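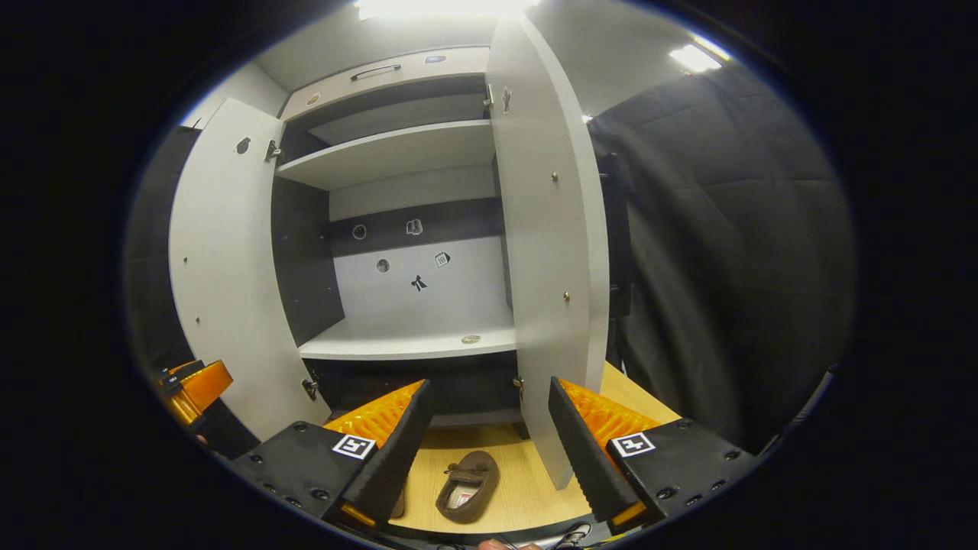 Brown suede slipper on the floor of a white wardrobe.

Plultis Review: A Crypto Portfolio Tracker That Does the Boring Part Well

Updated May 2026

Plultis is a portfolio tracker and tax report tool for people who hold crypto in more than one place. You connect your exchange accounts, add your wallet addresses, and it builds a single list of everything you bought, sold, swapped, moved or earned. From that list it works out what you own, what you paid for it and what your gains and losses are.

I started using it in October, after my spreadsheet stopped adding up. I have kept it running since then next to Relteo, which I had already been paying for, so a good part of this review is a comparison between the two. I paid for both plans myself.

Who it is for

Plultis makes the most sense if you have an account on at least one exchange, a wallet or two, and a few years of history. If you buy Bitcoin once a month on one exchange and never move it, the exchange's own statement will probably do the job and you can save your money.

It is also not a trading tool. There are no order buttons, no price predictions and no signals. The charts are basic. You get a line for total value, a line for each coin and a pie chart that I turned off.

Setting it up

Sign-up takes an email address and a password. Two-factor login is offered right away, and I would turn it on before connecting anything. You then pick a home currency and a cost basis method. The method can be changed later, but every report gets recalculated when you do that, so it is worth checking what you used on past returns before you click through.

I connected five sources: my main exchange account at Hendwood, an older account at Guerra that I no longer trade on, and three wallets. Hendwood connects with a read-only API key. Plultis shows you which boxes to tick on the exchange side and refuses the key if it has withdrawal rights. I tested this with a key that had too many permissions and it was rejected with a clear message.

Guerra has no direct connection, so that one had to come in as a CSV file. The first try failed because the file had a blank row at the top. Plultis said "unrecognized format" and nothing else. I removed the row and it went through. Relteo handled the same file without any editing.

The wallets were easy. You paste in a public address, choose the network and wait. The slowest one finished while I was making lunch. No seed phrase or private key is asked for at any point, and you should not hand those to any tracker.

How accurate was the import?

Once all the sources were in, I had 1,536 transactions. Plultis sorted 855 of them as staking rewards, which matched my own records. These are tiny amounts paid out over and over, and they were what broke my spreadsheet in the first place.

The rest were buys, sells, swaps, transfers and fees. Transfers are where trackers usually go wrong. If you send coins from an exchange to your own wallet, the tool has to see that the withdrawal and the deposit are the same coins. If it doesn't, you end up with a sale that never happened on one side and coins with no cost basis on the other.

Plultis did a good job with this. It paired nearly all of my transfers on its own, including one that sat unconfirmed on the network for hours. The ones it missed were all from the Guerra file, where the times are written in a different time zone from the one printed in the column header. There is a setting to shift the time zone for an imported file. It is in the file's own menu and not in the general settings, and it took me a while to find. After I shifted the file, the missing pairs showed up.

Swaps on decentralized exchanges came through correctly, with the network fee kept as its own line. Adding to a liquidity pool was less tidy. Plultis recorded one deposit into a pool as two separate sends and the pool token as a free deposit. I had to select the three lines and merge them by hand. Merging works fine, but if you do this sort of thing every week you will get tired of it.

It also picked up a pile of spam tokens in one wallet. These are hidden by default in a folder called Ignored, which is the right way to treat them. One real token ended up in there too, so look through that folder once before you trust the totals.

The review queue

This is the part I like best. Anything Plultis is unsure of goes into a queue with a short note on what it thinks is wrong: missing purchase, possible duplicate, no price found. You open the entry, see the lines before and after it from the same account, and pick a fix. Your fix is saved with a date, and you can add a comment.

The comments carry over to the exported report. When I looked at the file months later I could see why I had marked a deposit as a gift, which I would not have remembered.

Relteo has something similar, but it lists errors by account with no order to them, and opening one takes you away from the list. Going back puts you at the top again. With a long history that gets old fast.

You can also write rules in Plultis. Mine says that any deposit from a certain address is a staking reward. Rules apply to new transactions only, unless you tell it to run them on the past as well. It asks before it changes anything, and there is an undo.

Prices and balances

Balances for Hendwood and the wallets matched what I saw on the accounts themselves. Plultis has a check page that puts its own number next to the one reported by the exchange or the network, with the difference in a third column. I would go there first after any import.

Prices for large coins are fine. For small tokens there are gaps. One of mine had no price at all for several days in its history, and Plultis filled in the last known price and flagged it. You can type in your own price if you have a source for it. Keep a copy of that source.

Live prices refresh every few minutes on the web version. The phone app is slower and sometimes needs a pull to refresh – not a problem for me, but day traders would find it annoying.

Tax reports

The report page lets you pick a year and shows a summary first: short-term gains, long-term gains, income and fees. Below that is a list of open warnings from the review queue, so you can't miss the fact that you still have problems to fix. You can preview everything for free. Downloading needs a paid plan.

I ran the same year through both tools. The gain totals did not match at first. The whole difference came from one swap where Relteo had used a price from a different hour. Neither was clearly wrong, and both let you override it. It is a good reminder that these reports are only as solid as the prices behind them.

The export options cover a full transaction list, a gains report and an income report, as CSV or PDF. The PDF is plain and easy to read. The CSV has clean column names and opened in my spreadsheet program with no fixing.

I am not a tax professional and nothing in this review is tax advice. If your situation involves a business, loans or a move between countries, have someone qualified look at the numbers before you file.

Plans and limits

Plultis charges by number of transactions per year of coverage. The free plan lets you track a portfolio and preview reports. The plan I use covers up to 3,000 transactions, which leaves me room. Staking rewards count toward the limit one by one, so someone with fewer trades than me but more reward payouts could still need the bigger plan. Spam tokens in the Ignored folder don't count.

Upgrading is done on the spot and you pay the difference. Downgrading waits until the renewal date. Renewal is automatic, and the switch to turn it off is under Billing, two clicks in. I got an email reminder ahead of time.

Support

I wrote to support twice. The first question was on the time zone issue and the answer came the next morning, with a screenshot of the right menu. The second was on the liquidity pool entries. That took longer, and the reply was that automatic handling for that pool is not available yet. At least it was a straight answer.

The help pages are well written but some are out of date. The one for Hendwood shows an older version of the key settings page.

What I like

Transfer matching works with little help.
The review queue is quick to get through and keeps your notes.
Read-only keys are enforced.
The balance check page makes errors easy to find.
Clean CSV export.

What I don't like

CSV import is picky and the error messages don't help.
Liquidity pools need manual merging.
Every small reward counts toward the plan limit.
The phone app lags behind the web version.

Plultis or Relteo?

Relteo reads messy files better and its phone app is faster. If most of your history is in old exchange exports, try it first. It also handled my pool deposit in one step.

Plultis is better at everything after the import. I spent less time fixing things, and when I did fix something I could see what I had changed and undo it. I have canceled Relteo and will let it run out at the end of its term.

Rating: 4 out of 5

Before you pay for either one, load your full history on the free plan and open the balance check page. If the differences are small and you understand where they come from, go ahead and buy. If a whole account is off, fix that first or write to support while it still costs you nothing.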